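Plutik's sorting cups reach Brondthorpe, with few figures attached

Plutik has begun selling a small-parts sorting kit to repair shops in Brondthorpe, and says it will save them hours. The firm wants $153 for the kit. What buyers get is a yellow work surface and two round cups, one pink and one blue, for keeping nuts and bolts apart.
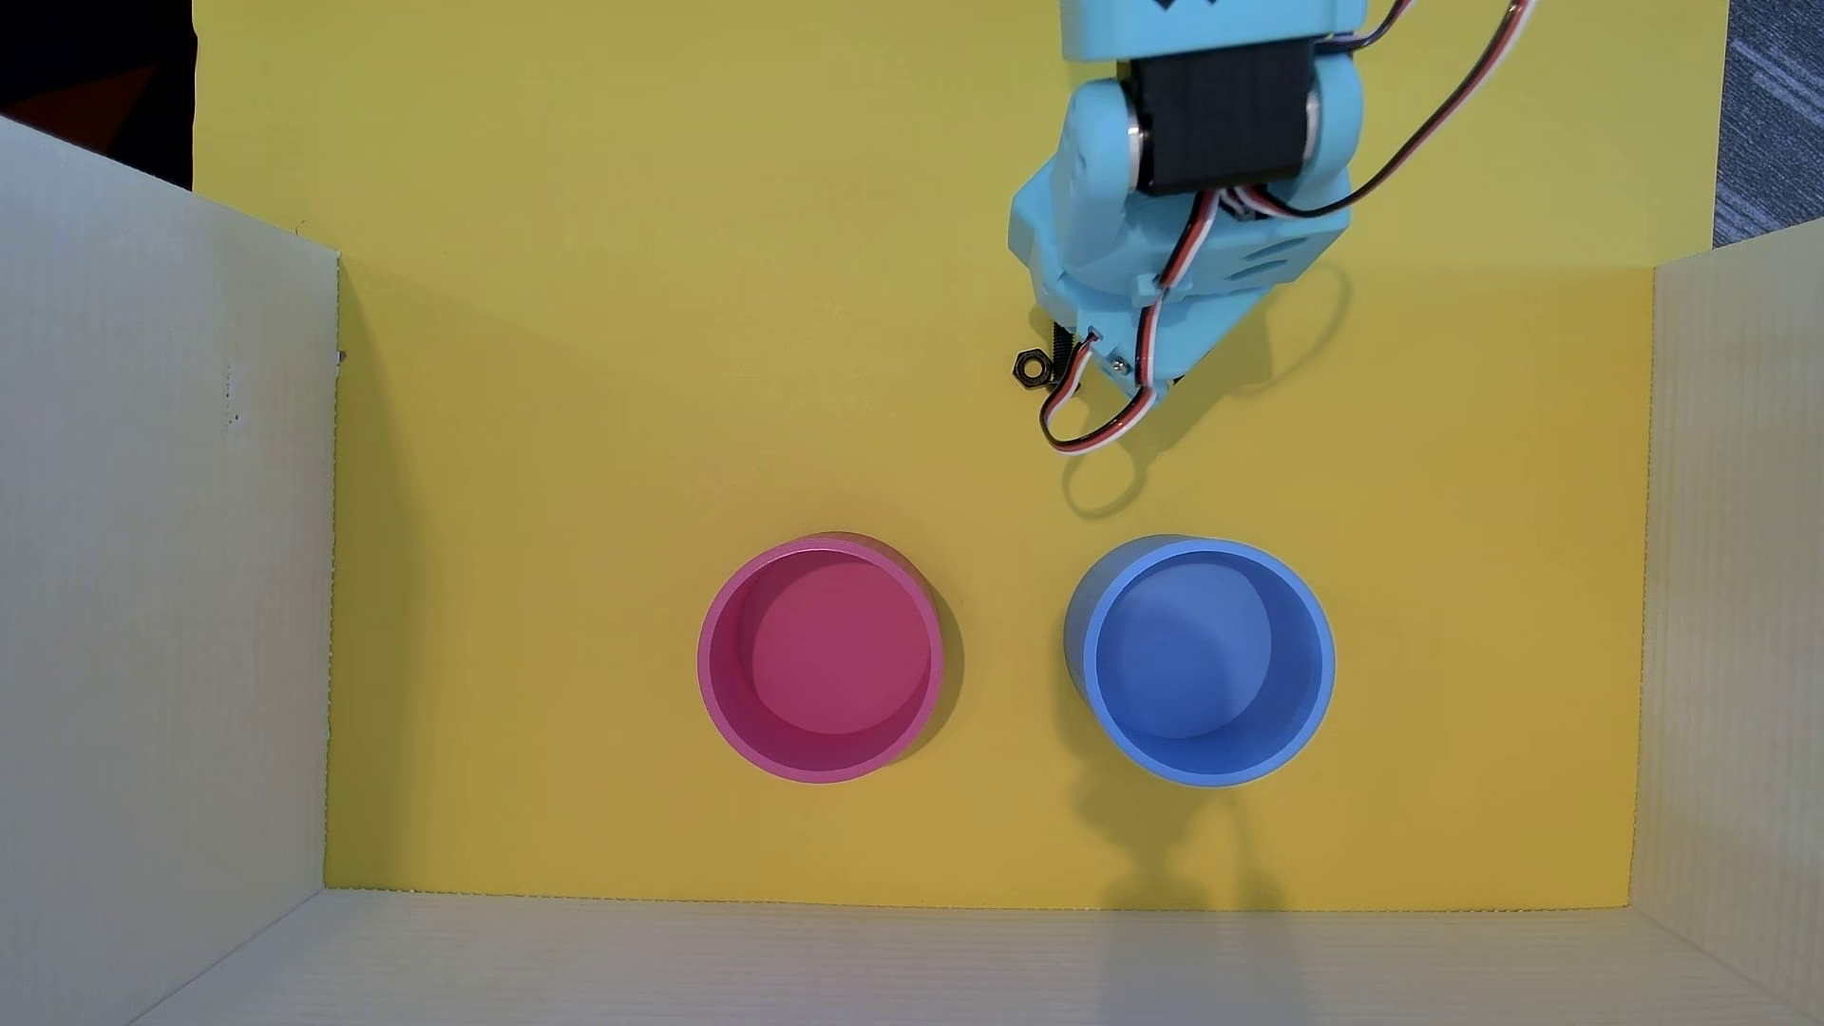 What the claims rest on

The company says 1,192 parts were sorted in a July trial with its partner, Plenel. It has not said how many ended up in the wrong cup, or how long the same job takes with a pair of old jelly jars. Asked for the full results, Plutik sent a two-page flyer.

The bright yellow does make a small black nut easy to spot. Whether that is worth the price is another matter - a sheet of colored poster board would do much the same. 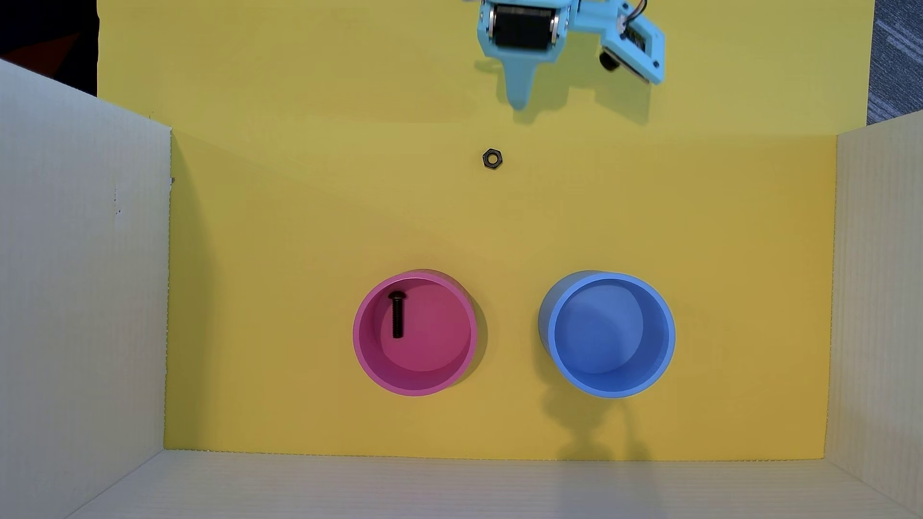
A black nut on the yellow surface, with a bolt in the pink cup.

Butt, the hardware store on the main street, has taken 32 kits to sell over the counter. The store would not say how many have gone so far. Plutik says a larger set with more cups is planned, but gave no price.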